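Session 7: Padlocks, and what the shop tells you about them

Notes by Shuzhen Han for the evening course in household repair. Please read before you come. Bring one padlock from home, with its key, even if you think it's a bad one. *Especially* if you think it's a bad one.

## The word "security"

Every padlock on the rack at Zuldale has "security" printed on the card. I would like to know which ones are sold for insecurity. The word has no agreed meaning on a card, and neither does "heavy duty," and a score out of ten is only as good as the people who made up the scale -- usually the people selling the lock.

So for this course we leave the card alone and look at three parts: the body, the shackle, and whatever the lock is hung on. The last one gets skipped all the time. A good lock on a hasp held by two short screws is a lock for the screws.

## Brass

Brass doesn't rust the way steel does, and that's a fair reason to hang it on a garden gate. It is also fairly soft. Some cheap locks have a thin brass finish over something else, so don't go by color. Scratch the underside with a nail and look at what comes up.
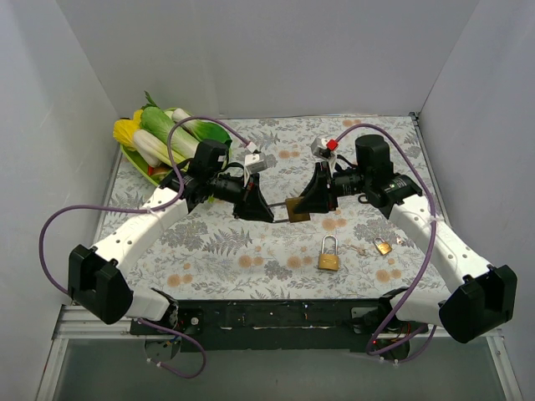

The shackle is usually steel, whatever the body is made of. A thin one can be cut with ordinary bolt cutters, and I don't believe anyone who says "hardened" until a file skates off it. Try the file on your own lock, please, not on your neighbor's.

## Care, and some bad advice

Aiguo Zheng taught this session before me, and his old handout said to oil a padlock every July. I've kept the habit and dropped the oil. Thick oil holds dust, and dust is what jams pins in the first place. A little dry graphite in the keyway does the job. Don't mix the two, or you get gray paste.

If a lock is stiff:

1. Work the key in and out a few times without turning it.
2. Add graphite. Try again.
3. Push the shackle down while you turn the key.
4. Check the key against the spare. Worn keys get blamed on locks.

Don't force it with pliers on the key. A key broken off in the lock turns a small job into a long one.

## For next time

Look at one locked thing at home (shed, bike, gate, locker) and write half a page on how you'd expect it to fail. The lock, the hasp, the wood, the key left under the flowerpot? I'm not convinced the lock will come first, but argue with me if you like.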